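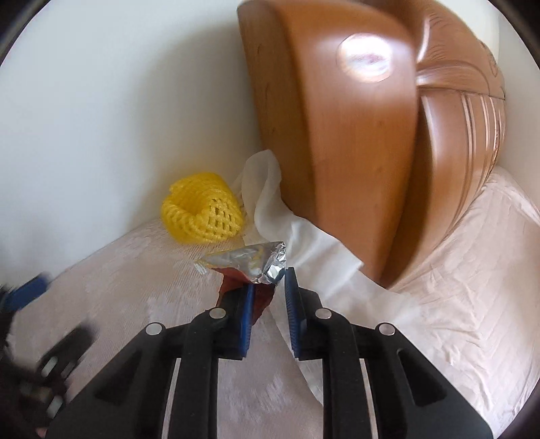
My city wants me to rinse my yogurt cups. It has wanted this since September, when the Pendener program replaced our two bins with four and mailed every household a 16-page guide on what goes where. I have read the guide. I suspect this puts me in a small club.

The guide is very sure of itself. A pizza box is paper until the grease reaches the lid, and then it is compost. Foil can be recycled if it is clean and balled up to the size of a fist, but foil stuck to paper is trash. A candy bar wrapper can be either, depending on a tear test you are supposed to do over the sink. There is a chart.

I don't object to sorting. My parents saved string. What I object to is the idea, repeated on every page, that the trouble with our garbage is how badly we sort it. The companies that glue paper to metal and metal to plastic get no chart. Tirkine, whose crackers come in a bag inside a sleeve inside a box, prints a cheerful green leaf on all three layers and asks me to "check locally." I checked locally. The bag is trash, the sleeve is trash, and the box is fine if I cut out the window.

Then there is the money. Our household fee went up 100 dollars a year, and a second wrong item in the blue bin now brings a warning tag. The city says contamination is down. Down from what, and measured by whom? The report I asked for came from Wumbei, the hauler, which is paid more when the numbers look good. It covered 300 homes, all in one neighborhood, all told ahead of time that their bins would be checked. My bin would look good too.

Supporters say habits have to start somewhere, and I half agree – a kid who learns to sort may grow up to vote for better rules. But I have heard that since I was a kid who learned to sort. The packages have only gotten harder to take apart.

A plain fee on mixed packaging, paid by whoever makes it, would do more than another mailing. The council talked about one last year and dropped it after a single meeting. The guide, meanwhile, is getting a second edition. Mine went in with the paper, after I pulled out the staples.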